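3. What Is Inside a Retired Office Desktop

3.1 Setting and material

The study looks at the point where a used office desktop stops being a single item on an inventory sheet and becomes a set of parts. Most of the literature treats this step as a cost. We were more interested in what the open case holds, which pieces are worth keeping, and where the work slows down. The computers came through the Parkura refurbishing program, which collects office machines at the end of a lease. The depot in Laing receives up to 2,000 towers a year, and 114 of them were set aside for this paper.

All the towers were opened lying on their sides. A case in this position gives good access to the board, the memory slots, and the drive cage, and small screws tend to stay where they fall. It also means that the power supply and the optical drive sit at the far end of the case from the front of the bench, and cables tend to sag over the board. Intake staff had already recorded the asset tag and wiped or pulled the hard drives before the cases reached the bench. Some machines also arrived without processors or memory, which are often taken out earlier for resale.
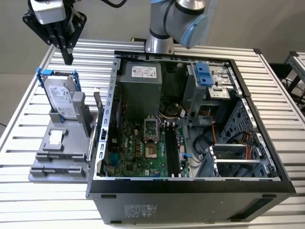
3.2 Main Board and Memory

The board is the largest single part in the case and the one with the most variation in condition. We graded boards on three points: the processor socket, the memory slots, and the capacitors. An empty socket needs the closest look. With the retention bracket raised, the contact area is open to dust and to dropped screws, and a bent contact is easy to miss under flat overhead light. Our first grading sheet did not ask about the position of the bracket. We added a line for it in January, when two graders gave different marks to the same board.

Empty memory slots were graded by looking down the length of each slot for dirt and cracked latches. In a tower with four slots and no modules, this takes less than a minute. Slots with a module in place were graded after the module had been taken out, so those towers have two time entries in our records.

Boards were left in the case until the cables had been cleared. Several graders wanted to take the board out first, and on a bare board that would be faster. In practice the power leads run close enough to the board that they catch on the tall capacitors. Lifting the board early also made it harder to tell whether a damaged part had come in that way.

3.3 Cables and power supply

Wiring accounted for more of the handling time than any other group of parts. A desktop of this type has a main power bundle, thinner leads to the drives, and data cables that share the same narrow space between the board and the drive cage. The colors help. Orange and red conductors among the drive leads can be followed by eye for most of their length, while black bundles have to be traced by hand. We asked graders to loosen every connector before pulling any cable free of the case.

The power supply was removed as a unit with its leads attached. Its label gives the ratings needed for sorting, and we recorded these before removal so that the unit did not have to be turned over again later. Supplies with scorched or brittle connectors went directly to metal recovery. The rest went to the Hosora test shelf, where each was run under load for 40 minutes. A supply that passed was stored with its leads tied back, and the tag was placed on the side opposite the label. 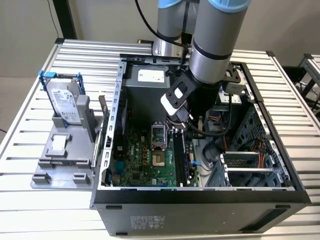

Can a memory module be reused if the rest of the computer is scrapped?
A module can be reused if it passes a memory test and fits the type and speed that another board accepts. It should be stored in an antistatic sleeve once it has been removed.

This was the question we heard most often from partner sites, and the answer shaped the way modules were sorted. They were grouped by type first and by capacity second. Modules with no readable marking were held back until the end of the week and tested together on one board kept for that purpose. We did not match modules to the tower they came from.

3.4 Drive cage and small plastic parts

The drive cage has little resale value as metal, but it holds parts that a repair shop will ask for. Plastic drive rails are the clearest case. A rail is cheap, but it is specific to a family of cases, and a replacement drive cannot be mounted properly without it. In many recycling streams the rails go into mixed plastic along with the front bezel. We kept them in labeled bags, one bag per case family, and by the close of the study the collection held more than 1,000 of them.

Optical drives were treated separately. Demand for them is low in office machines, but repair shops in the Workulell network still request them for older towers. The release latch on the bay was checked before the drive was drawn out. A broken latch was entered as damage to the case and did not affect the grade of the drive.

Empty bays were searched for loose screws. This may sound like a minor point, but screws left under a rail can rattle into the power supply when the case is stood upright again.

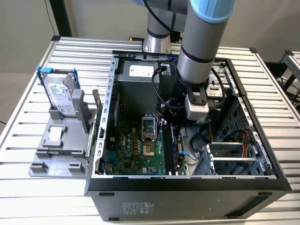 Figure 3. Open desktop tower on its side, with the processor socket empty and a memory module in place.

3.5 Order of work

The order we settled on was cables, memory, drives, power supply, board. It differs from the order in the depot's older work sheet, which began with the power supply. Starting there leaves its leads draped over everything else, and graders working from the old sheet often had to stop and go back to free a connector near the drive cage.

The order did not suit every case. In towers where the cable bundle curls tightly between the board and the cage, two graders preferred to take the optical drive out before finishing the wiring, and we allowed this as long as it was noted. Those entries are kept apart in the timing results in Section 4. Time spent looking for the right screwdriver bit was left in the totals, as it would be part of the job at any depot.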